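Learning to talk to my own grandmother
2/15/24

So I've been putting off writing this one because I'm a bit embarrassed by it. I'm 28, I grew up in Australia, my last name is Devadiga, and until last June I couldn't say much more in Tulu than "come and eat" and "enough, enough, I'm full."

If you haven't heard of Tulu, join the queue. It's from the coast of Karnataka, in the south of India, and every time I say that at a party someone asks if I mean Telugu. I don't! Mum and Dad spoke it to each other in the kitchen and English to us kids, and I never thought to ask why.
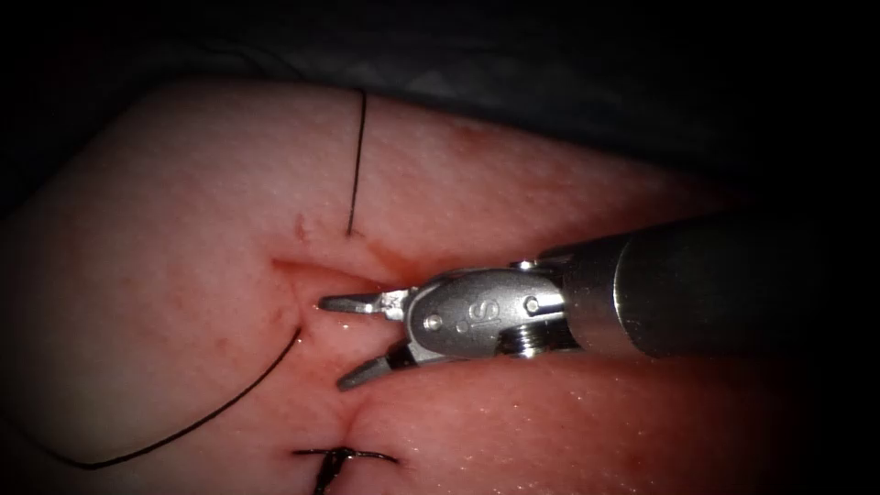 Then my grandmother came to stay with us for four months and we had to sit next to each other on the couch. She'd tell a long story, the whole room would fall about laughing, and I'd get the two-line version from Mum afterwards. Two lines! The story went for half an hour.

What I tried

I started with a notebook. Every night I wrote down whatever I'd heard at dinner, spelled however it sounded to me, and read it back to her the next morning while she had her coffee. She corrected everything – my vowels, my manners, how I was holding the cup. My favourite colour words are all in there, and so are a few things I'm not allowed to repeat in front of my aunties. 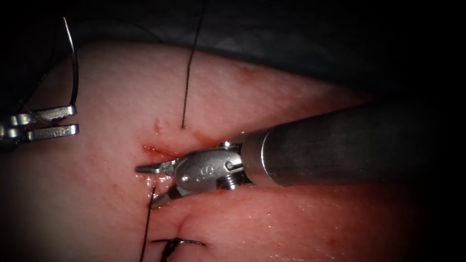
What I'm still rubbish at

Verbs, mostly. Also speaking on the phone, now that she's gone home and I can't point at things. I freeze up, my cousins giggle in the background, and I end up back in English asking about the weather.

And I get a bit prickly about the "where are you really from" question, which I've had since primary school. I used to say Australia and leave it there. Lately I've been giving the long answer if the person seems nice, and it's odd how much easier that is when I've got a few sentences of the language to go with it.

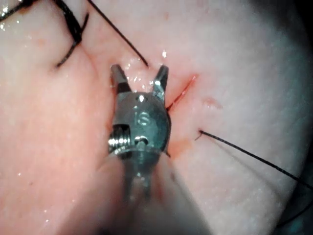
My cousin reckons I need 2000 words before I can follow a proper family argument. I've got a fair way to go, but I rang my grandmother last night and she told me the one about the goat and the bus driver, and I laughed before Mum had a chance to translate.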